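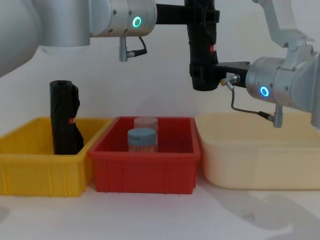 Part-time stockroom assistant, Omwood

Barnine is a household goods shop with a small mail order side. We are looking for a stockroom assistant to join us at our Omwood branch, working 16 hours a week over four mornings. The post is permanent after a three-month trial period.

What you will do

Check deliveries against the order sheet and report anything missing or damaged
Put stock away and keep the shelf labels up to date
Pick and pack customer orders – up to 123 in a week before Christmas, far fewer in spring
Flatten cardboard and take it to the recycling cage
Help with the full stock count in May
Cover the trade counter when the shop is short of staff

Most of our range is storage, kitchenware and cleaning supplies. We are also the local stockist for Hestura shelving, and those boxes are heavy. You will need to be able to lift 15 kg on your own. Anything over that is a two-person lift or goes on the trolley.

What we are looking for

You should be able to read a delivery note carefully, write clearly and turn up on time. Previous stockroom or shop work is useful but we will train the right person. Our stock system is basic and takes a day or two to learn. A driving licence is not needed, although the first bus does not reach Omwood until 7.10 and the shift starts at 7.30.

Pay and conditions

£12.90 an hour, paid monthly
Holiday allowance of 5.6 weeks, pro rata
Staff discount of 20 per cent, including sale items
Workplace pension
Safety shoes and gloves provided
Free parking behind the building

Extra hours are sometimes available at our Kälin Road shop – these are optional and paid at the same rate.

How to apply

Send a CV and a short covering letter to the branch, quoting reference 431, or hand them in at the trade counter. Please say which mornings you can work and when you could start. Applications close on 2025-07-18. Interviews will be held at the branch and last half an hour, including a walk round the stockroom.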